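Notebook, September, entry 14: sourdough crumb trials, flour blend B

Written in the afternoon, after the second bake. Bianka Jakab was with me until lunch, so where I write "we", it is the two of us.

Where we are

The question from the last entry stays open. Blend B (the stoneground wheat from Prorkent with a part of white rye) gives a good taste, but the loaf spreads on the peel and the crumb is dense in the lower third. Erhan Öztürkmen thinks that the flour is simply too fresh. Ildikó Somogyi thinks we ferment it too long, as we do with the old flour. I want to test the fermentation first, because it costs us only time. To wait for the flour to become older means we block one bin for weeks.

I kept the water the same in all the loaves. In entry 12 I changed the water and the time together and afterwards I could not say anything. I am a little ashamed of that entry, but I leave it in the book.

Starter

I refreshed the starter last evening and again in the early morning. It doubled well and had a mild smell, more yoghurt than vinegar. The jar with the blue lid was slower than the jar with the white lid, although both come from the same mother. I used only the white lid for the trial. The blue one I fed and put back on the shelf. Ghazala Swati may take it for her pancakes if she wants.

Dough

One big dough, divided after mixing, so that the mixing is not a difference between the loaves. Autolyse with the flour and the water only, then starter, then salt at the end with a small spoon of water that I had kept back. The dough took the salt badly. It became slippery and fell in pieces for some minutes before it came together again. Bianka says this is normal with this flour and I should not add flour in panic. I did not add any.

After dividing, each piece for the trial weighed 1256 g, and there was a small rest which I baked as a flat bread for the lunch. (Very good with the salted butter. Not part of the trial.)

Bulk fermentation

Loaf 1: the full time that we use for the old flour, 296 minutes from the moment when the starter went in.

Loaf 2: shorter by 94 minutes.

Both boxes stood next to each other on the same shelf and I changed their places at each fold. Three folds in the first part, then no more touching. At the third fold the dough was already strong and it did not want to stretch on the fourth side. I stopped there and did not force it. Next time maybe two folds are enough for this blend.

When I took out loaf 2, it had clear bubbles at the wall of the box and a rounded top. It moved like a soft cushion when I shook the box. Loaf 1 at the end of its time had a flat top, even sinking a little in the middle, and the smell of alcohol was noticeable when I opened the lid. I think already here one can see who has right, but I wanted the baked result.

Shaping and proof

Shaping of loaf 2 was easy. Loaf 1 was sticky and tore on the surface at the second turn. I had to use more rice flour in the basket than I like. Both went in the cold, with a plastic bag over the basket, and they stayed there for the same number of hours. For this I put loaf 1 in the fridge later and also baked it later. It means that the oven was hotter for the second bake, or at least more evenly heated. I note it as a weak point of the trial. Ildikó asked me if we could bake them together, and in principle yes, but then one has a longer cold proof. Something is always not equal.

Bake

Stone heated well, steam from the tray with the lava stones, closed vent in the first part. I opened the vent when the colour started. Loaf 2 opened nicely at the cut and had an ear on one side. Loaf 1 opened also, but wide and flat, and the cut nearly disappeared.

The inside was read only after complete cooling. I repeat this for Erhan, who cuts warm bread and then complains about the gummy crumb.
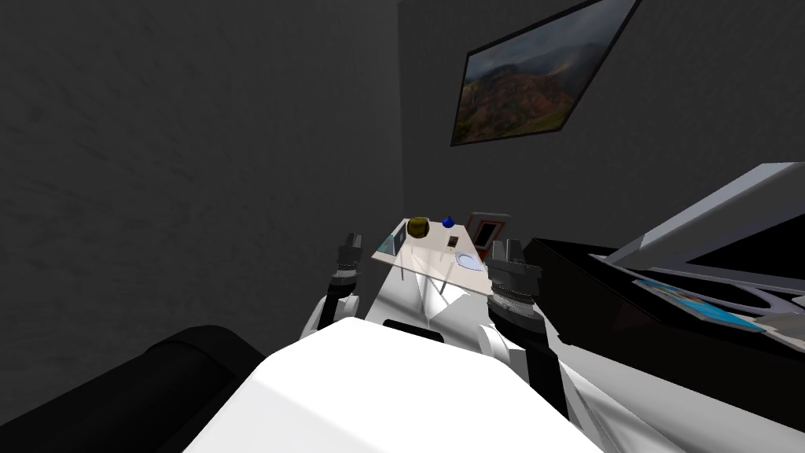 Results

Loaf 1 (long): low profile, the crumb open near the crust and dense at the bottom. Sour taste, quite strong, and it stays in the mouth. The crust is pale in comparison, although the bake was the same length. I suppose that there was not much sugar left for the colour.

Loaf 2 (short): higher, rounder, the holes medium and regular. The dense line at the bottom is still present, but it is thin, less than the thickness of my little finger. Taste of grain, a little sweet, the acid is in the background. Crust dark and it sang for a long time on the rack.

Aranka Balogh tasted both without knowing which is which and preferred loaf 2 for eating and loaf 1 for toasting. Ghazala preferred loaf 1 for everything. She likes sour bread, so I do not count this against the trial, but I write it down because she asked me to.

What I think now

The shorter bulk is better for blend B. I would not yet say that Ildikó is right about everything, because the dense line did not disappear completely. It can be the flour age, or my shaping, which I do too tight at the bottom seam. Bianka looked at the seam and said it was closed well, but that I press with the heel of the hand when I should only fold.

One more idea comes from Erhan: the rye part. Rye ferments quickly and it does not hold gas as wheat does. If we take the rye down by half and keep the short time, maybe the line goes away. But then it is no more blend B, and the taste that everybody likes comes partly from the rye. I would try it as blend C and keep both.

Mistakes and small things

I forgot to write the temperature of the dough after mixing. I took it, I remember that I took it, but the paper with the number is gone. It felt normal to the hand.

The small scale jumps when the oven fan is running. For salt, please use the other one, with the steel plate.

The lame needs new blades. The cut on loaf 1 pulled the dough before it cut, and part of the flat opening can come from this.

The label on the rye bin is wrong. It says wholegrain but the white rye is inside. I have written over it with the marker, and Aranka will print a new one.

Next

Repeat loaf 2 exactly, with a new blade, and write the temperature directly in this book.

A third loaf with the bulk still shorter, to see when it becomes too short. So far I know only one side of the limit.

Blend C with half of the rye, same time as loaf 2. Bianka will mix it and I will do the shaping, with the fingers and without the heel of the hand.

Keep one bag of the Prorkent flour closed and write the month on it, so that we can test Erhan's idea later without blocking the bin.

Evening, added: cut the second half of loaf 2. The crumb is the same as in the first half, and it is still soft. Loaf 1 is already drier at the cut face. The rest of both is in the freezer, sliced, upper drawer. Please do not eat the slices with the paper between them, I need them for the comparison with the next bake.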